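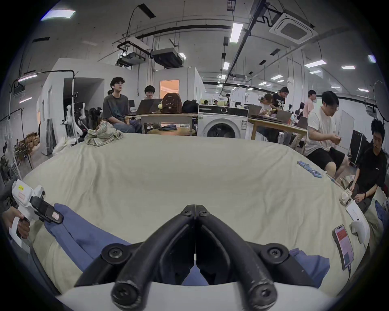 Wernov wrote back on the first draft that the hand-held grippers were the cheap part, and asked why the plan spent so little on spares and storage. The figures below are revised on that point.

Docs > Cernero cloth handling > Equipment plan

Last updated: September

Scope

Purchase and running costs for collecting cloth-handling data with hand-held grippers. Robot arms are budgeted under Anghel and are left out of these totals.

Grippers

The plan covers 8 grippers, two of them held back as spares. Finger sets wear faster than bodies and are ordered separately – 17 sets for the first period. Fingers from different batches should not be mixed on one tool, as the coating may differ in thickness.

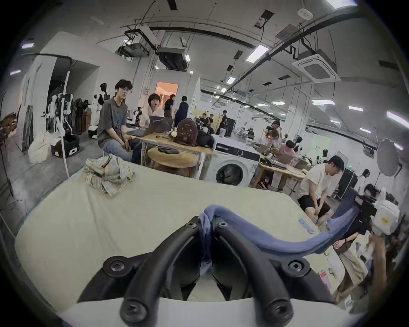
Delivery from Zevine is quoted per batch, so ordering fingers with the bodies saves one shipping charge. Screws are not included in the finger price. Enter them as a separate line, together with drivers and thread lock.

Consumables and fixtures

A ceiling of 2,000 euros applies to cloth, clips, labels and surface covers. Almost all of it goes on cloth, which is replaced when it no longer creases like new fabric. Clips are cheap but go missing; the small black one gripping the border of the work surface, just beside the blue garment, is the type to cost for. Wide clamps are not covered by this line.

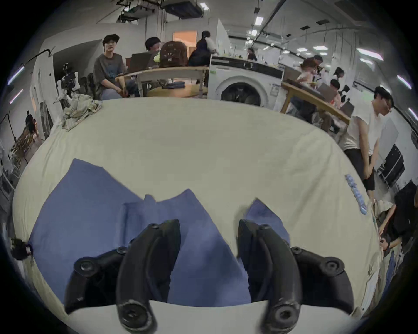 Storage is charged monthly and should be entered before any hardware is approved. Garments take up little of it, while cases and stands take up most. The estimate assumes pale cream work surfaces like the one under the wrinkled blue garment, and any change of colour means a fresh calibration session at the operator rate.

Not yet costed

Insurance in transit
Replacement batteries
Disposal of worn cloth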